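Home | Guides | Maintenance | Safety Notices | Contact

Search this site Enter keyword Go

Clearing a Fabric Jam in the Gripper

Prepared by Perrine Rolland, Sastden Automation Support
Last reviewed 10 January 2023

This guide applies to Bikau arms used for handling bags, pouches and other soft goods. It covers the fault in which fabric becomes caught at a gripper finger and the controller stops the arm with code 352. The procedure was revised after an incident at the Vergara site in July, when an operator tried to pull a bag free while the motors were still powered. The operator's hand was bruised, and the finger mount had to be replaced.

Only trained staff may carry out the steps below. A second person must remain within reach of the emergency stop until the arm has been returned to service.

Before you begin

Press the emergency stop and lock out the power supply. Wait 200 seconds for the drive to discharge. Do not rely on the status light, as it goes dark before the stored energy is gone.

Save the wrist camera recording before restarting anything. It will be needed for the fault report, and the controller overwrites it at the next startup.

Finding the point of contact

Review the recording and find the place where the finger meets the material. Dark fingers are hard to tell apart from dark cloth, and blur from the moving arm adds to the difficulty. Look for a change in surface: a finger is smoother than woven fabric and may show a faint sheen. Note any zippers close to the finger, and treat a folded flap as a likely place for a jam.

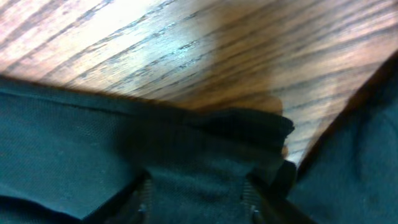 Releasing the fabric

1. Support the bag with one hand so that its weight does not hang from the finger.
2. Turn the manual release on the gripper counterclockwise until the fingers move freely. Do not exceed 5 turns.
3. Slide the fabric out along the length of the finger. Never pull across it.
4. If a zipper slider is trapped, stop and call the support desk. Forcing the slider can crack the finger pad.
5. Check the pad for threads, cuts and loose edges.

Returning to service

Close the manual release, remove the lockout and run the empty cycle at low speed. If code 352 appears again, leave the arm locked out and file a report with the Wornen service office.

Comments (2)

dockside_tech: Does the waiting time also apply to the older drive?

P. Rolland: Yes. Please allow the full 200 seconds on both versions.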